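The worktop saga, part two

So, when I left you last time we were living out of two washing-up bowls and a microwave balanced on the ironing board. Thank you for all the comments, by the way, especially whoever suggested I just eat toast until spring. I very nearly did.

The old kitchen is properly gone now. The units went in January, along with the lino, the other lino underneath the lino, and a layer of something black and sticky that took me an entire weekend and most of my fingernails. The new cupboards are from Gullby, plain doors, no handles, and they went in without too much swearing (the corner one doesn't count). That left the bit I'd been putting off, the top.

I have wanted a stone top since I was about twelve. My aunt had one, a great cold grey thing that she rolled pastry on, and I used to press my cheek on it in the summer holidays. I had it fixed in my head that I'd get a grey one too, or white with thin grey veins like every kitchen I've saved to my phone over the last three years. I went round the shops with a very firm list and came home with something that wasn't on it.

Blame Wotance. They're the yard out past the retail park, all racks and forklifts, and they don't do much in the way of displays, you just wander up and down looking at things leaned against other things. I asked for the remnants first because I am cheap. A full slab of the grey I liked was going to be 4000 before anybody cut a hole in it for the sink, and I went and sat in the car for a bit after hearing that. But tucked behind the remnants was a creamy, peachy, cloudy sort of piece that looked like the inside of a shell, and I went back to it four times. The chap there clearly had me worked out by the second.

It came to 1269, cut and delivered. I said yes before I'd even checked my measurements, which I do not recommend as a method! My run of cupboards goes round a boiler pipe and a chimney breast that isn't square, so I then spent a fretful evening on the floor with a tape measure and a roll of lining paper making a template. It fitted on the piece with 10 centimetres to spare at the narrow end. I had a large glass of wine.

Fitting was done by Wellington Sampaio from Lopes, who my neighbour had for her bathroom, and I can't say enough nice things about him. He charged 637 including the sink cut-out, turned up when he said he would, and put up with me hovering in the doorway asking if it was level. It was level. He also told me off for planning to put the kettle down on it straight away, so the kettle lived on the stairs for another night.

I've been taking far too many pictures of it since, and they all come out a slightly different colour depending on what the light's up to.
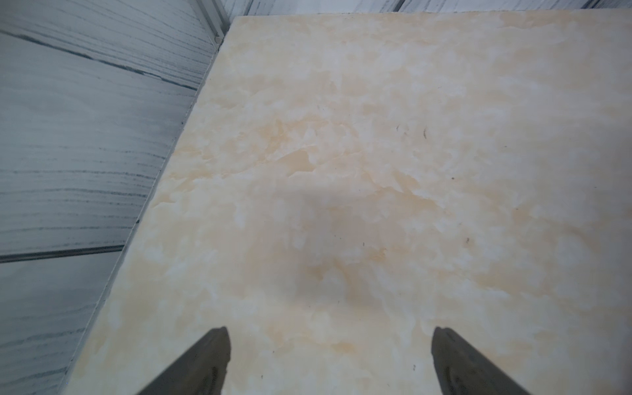
All those cloudy peach swirls. I could look at them all day (and have).

The middle is my favourite part, where it goes jagged and almost crystally and the white patches sit in among the orangey ones. Further over it calms down to nearly plain cream. I had a bit of a debate with myself over which end should go by the window, the busy or the quiet, and in the end the pipe decided it for me.

Now, the practical stuff, as a few of you asked.

Crumbs. They show. I'd assumed a pattern this busy would hide everything and it really doesn't, any little dark speck jumps out at you against the pale bits. I go over it with a damp cloth and then a dry one, morning and evening, and I've become one of those people who wipes round other people's mugs while they're still drinking.

Tea. I'm frightened of tea. Also turmeric, beetroot and red wine, although I've not given up any of them — there's just a lot of coaster activity. I bought a tub of Vidport sealer and put on two thin coats with an old T-shirt, buffing in between. It smelt like a shoe shop until bedtime and then it was fine. I'll do it again before Christmas if I remember.

Chopping. Always on a board. I caught my brother heading for it with a loaf and the bread knife and made a noise I didn't know I had in me.

What I hadn't thought about at all was the walls. I'd already painted them a cool grey to go with the cool grey stone that I then didn't buy, and next to all this apricot they look like a dentist's. So I've got five tester pots lined up on the windowsill, a warm white, a warmer white, two pinks and a muddy green that I keep coming back to. The green is winning at breakfast and losing by teatime. If anyone has put green with peach and lived happily with it, please send me a photo.

Next job is the tiles behind the hob, and finding out why the new tap hums.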